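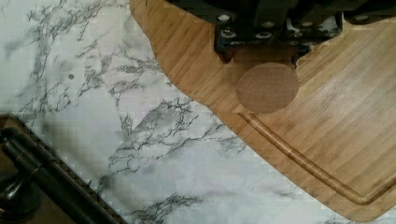 Gripper over the bamboo board, sink side of the counter.

Kitchen Arm Tips: When the Gripper Drops, Drags or Will Not Let Go
Workshop and Kitchen Notes, page 14
By Hadiza Anozie

Most faults with a countertop arm are grip faults. The arm reaches the right place and the fingers do the wrong thing. The notes below come from a fault in March on a Ludex arm at the Clalstead test kitchen, where a thin disc slipped during a lift, slid across the board and went into the sink. The arm did not register the loss and completed the whole place motion with nothing in its fingers.

Cause of the fault
Two things were wrong. The grip force was set for jars, and the closing position had been taught on a thicker part. With a thin disc the fingers reached their taught stop before they had a firm hold. The controller read "closed" and reported a good grip.

The pads also had a film of cooking oil on them. Ekene Okonkwo wiped them with dish soap and water, dried them and ran the lift again at the old setting. It held for part of the travel, then slipped. Cleaning alone was not the fix.

Settings that held
Teach the closing position on the thinnest item you intend to lift. On our controller, force is a plain number from 0 to 2,000. We had it at 400, with the stop too wide. Moving the stop in did most of the work, and the force number stayed where it was. Raising force first is a common mistake. It bends thin parts and hides a bad stop.

Turn on the empty-grip check if your controller has one. Ours shipped with it off. It compares finger position before and after the lift and halts the arm if the gap has changed.

Board and counter
Bamboo and wood boards slide on polished stone. Put a damp cloth or a rubber mat under the board and press down on all corners before starting.

A juice groove will catch the edge of a flat item. Set the pick point well inside the groove, and lift straight up before any sideways move.

Pale items on a pale board are hard for a wrist camera to find. Light brown on bamboo is about as bad as it gets. Use a dark board for setup, or put a strip of tape beside the pick point as a reference.

Working near a sink
Keep the travel path off the sink. If the counter is too small for that, cover the basin with a tray.

Add the faucet handle to the keep-out area in every position it can swing to. Ours was entered in the closed position only.

Run the arm from an outlet with ground-fault protection. Stop the arm and unplug it before reaching into the basin for anything it dropped.

Before each session
Wipe and dry the pads.
Check the bolts on the fingers and bracket with a hex key. A loose finger gives the same symptoms as a bad stop.
Test the stop button with the arm moving, at low speed.
Run 5 slow lifts with the actual item. If one slips, reteach the stop.

Pads
Sostis silicone pads fit our fingers after trimming. Replace any pad that has gone shiny — wiping does not bring the surface back. Write the date of the change on masking tape and stick it to the base of the arm.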